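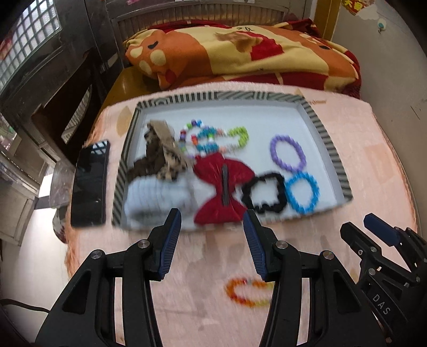
Minutes of the November meeting, Accessories Swap and Craft Table Group

Held in the upstairs room at Amundsen, 6:30 p.m. Henrike Wegener in the chair. Eleven members present, two new faces (welcome, both!).

1. Last month's minutes
Read and approved with one fix: the ribbon order went to Cellel, and the minutes had it going to Kakex.

2. The hair tray
Lots of love for this one! The striped-rim tray went out on the pink cloth and people were digging through it before the coffee was poured. The big dark red bow got the most comments of the evening, and three members want to try making one like it. Henrike offered to cut a paper pattern, with the loops a little fuller and the middle pinched in tight the same way.
There was a good long talk about grouping things by color or by type. Right now the bow sits with the bracelets behind it and the black, blue and purple rings off to one side, and most of us liked the mix. Agreed to leave it mixed for the winter fair. The right end of the tray still has space, so please bring something for it next time. Headbands would be wonderful.

3. Beaded bracelets
Such happy colors this time. The one with the teal beads and the bright lime green ones set off a whole conversation about whether to plan a bracelet or just reach into the jar and go. (The jar people won, loudly.) The purple, blue and green loop was admired too. We have 3,000 beads left from the spring order and will use those up before buying more. Podix has clear ones on sale if we run short.
Action: Henrike to bring the stretchy cord and the good scissors.

4. Fabric scraps
Two full bags came in, and they're gorgeous. Several people were taken with the way tan and dark brown go together in the spotted piece in the tray, and want to pair up scraps like that for scrunchies. Scraps under four inches go in the stuffing box.

5. Money
Balance is $328 after paying for the room. The fall table brought in $94, our best yet for a rainy afternoon! Agreed to spend up to $40 on elastic and thread.

6. Winter fair
We have the corner table again. Pink cloth stays, everyone likes it. Setup at 9 a.m., doors at 10. Price tags to be handwritten, small, and tied on with thread, no stickers on fabric please.
Action: all to bring at least two finished pieces to the December meeting.

7. Any other business
Request for a hand mirror on the table so people can try things on. Yes! Henrike has one at home.

Meeting closed 8:10 p.m. Next meeting in December, same room, same time.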